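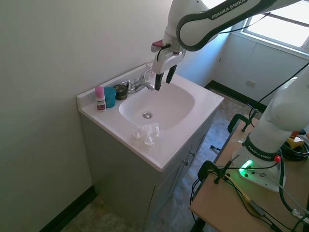

The recurring complaint on this list is low flow at a single fixture, and most of the replies go straight to the pipework before the outlet has been checked. I would like to argue for the opposite order. On a small vanity of this type, with the basin molded into the countertop and a raised backsplash against the wall, the supply stops and the faucet tails are usually the hardest parts in the room to reach, and the spout outlet is the easiest. The drain in the bottom of the basin should be closed or covered with a rag before anything is unscrewed above it. Aerator washers are small and they go down the drain on the first bounce.

Selim Ekinci wrote on 21 May 2026:

> I have a first-floor bathroom with poor flow at the basin, both hot and
> cold. The kitchen on the same riser is fine. House was repiped in PEX
> before I bought it, 1/2 inch to each fixture from a manifold in the
> utility closet. I have had the manifold valves fully open and closed
> twice and it made no difference.
>
> The faucet is a Sivex single lever. I was told by the supply house that
> the Sivex cartridge is prone to scaling and that I should swap it for
> the Venter pattern part, which drops in. Before I spend money on that,
> is there a way to tell whether the restriction is in the cartridge, the
> stops or the line? I have a bucket and a gauge with a hose thread.
> Water here is hard. No softener.
>
> Also, does anyone know if the Jiltia stops can be rebuilt, or are they
> throwaway?

Selim,

Taking your points in order of cost.

Both sides being poor is useful information. A single blocked stop or a single bad run gives you one weak side. When hot and cold drop together, look first at whatever they share, and in a single lever faucet that is the cartridge, the spout passage and the aerator. Two lines failing by the same amount at the same time is possible after a repipe, if debris was left in the manifold, but the kitchen result makes it less likely.

Step one. Remove the aerator and run the cold side full open into a measuring jug for 20 seconds. Then refit the aerator and repeat. Write both figures down with the units. If the flow without the aerator is much better, stop there and soak or replace the insert. Vinegar overnight is sufficient for lime. If the screen holds blue or white plastic flakes, that is a different matter and you should find out where they come from (water heater dip tube, usually, in older tanks).

Bear in mind that the insert is also a flow restrictor. Many people pull it, see the flow increase, and conclude that it was clogged. A clean 1.2 gpm insert will deliver nearly 1.2 gpm at normal pressure and no more. The number is normally stamped on the rim. Compare your measured flow against that figure before calling it a fault.

Step two. If the bare spout is still poor, close both stops, disconnect the cold supply tube at the faucet end and aim it into the bucket. Open the stop slowly. This tests the line, the stop and the tube together with the faucet out of the circuit. Do the same on the hot. Good flow on both means the restriction is in the faucet, and you can go ahead and pull the cartridge.

Step three, only if step two is poor. Put the gauge on with an adapter and read static pressure, then read it again with the kitchen cold running. Static pressure alone tells you almost nothing about a restriction. A line that is 90 percent blocked will still read full pressure with no water moving. I mention this because two people in the last thread posted static readings and took them as proof that the line was clear.

On the cartridge. I have not fitted a Venter part in a Sivex body and would want to see the dimensions first. The spline count matters, as does the depth from the retaining nut to the port seals. If the port seals sit high the faucet will weep at the base, and you may not see it until the cabinet floor swells. Pull the existing one and look at it. Scale on a ceramic disc is easy to recognize, and a soak is worth trying before a replacement. Use silicone grease on the O-rings. Petroleum grease will swell them.

On the stops. The quarter-turn Jiltia stops are not rebuildable as far as I know. The older multi-turn version has a conventional bib washer and packing, and those parts are generic. A common failure on the multi-turn type is a washer that comes loose from the stem and sits over the seat, so the handle turns freely and the flow stays low whatever you do. You would expect that on one side only, so I would put it near the bottom of your list.

Supply tubes: check for kinks where they loop behind the bowl. The braided type can fold inside the braid without showing much on the outside. If you replace them, buy the correct length. A 20 inch tube forced into a 12 inch gap is how the kink gets there.

For reference, my own results from a similar job last June, city supply, 40 psi at the hose bib:

bare spout, cold: 2.1 gpm
with old insert: 0.6 gpm
with insert after soaking: 1.1 gpm
supply tube into bucket, cold: 3.4 gpm

The insert was marked 1.2, so after soaking I left it alone.

One more item for hard water areas. Trultura sells an inline screen that goes between the stop and the supply tube. I fitted a pair and removed them later. The mesh is fine enough to need cleaning more often than the aerator, and it is in a much worse place to get at. If you do use one, write the date on it with a marker and add a note inside the cabinet door, or the next person will go through all of the above without knowing it is there.

Please post the jug figures, with and without the aerator, and the number on the insert rim. If you pull the cartridge, the distance across the port seals would also be useful – there is still no reliable cross reference for that body in the list archive, and the table someone uploaded mixes inches and millimeters in the same column.

Regarding the manifold: leave it alone for now. Cycling those valves can shed debris downstream, so check the screens again after any further work on it.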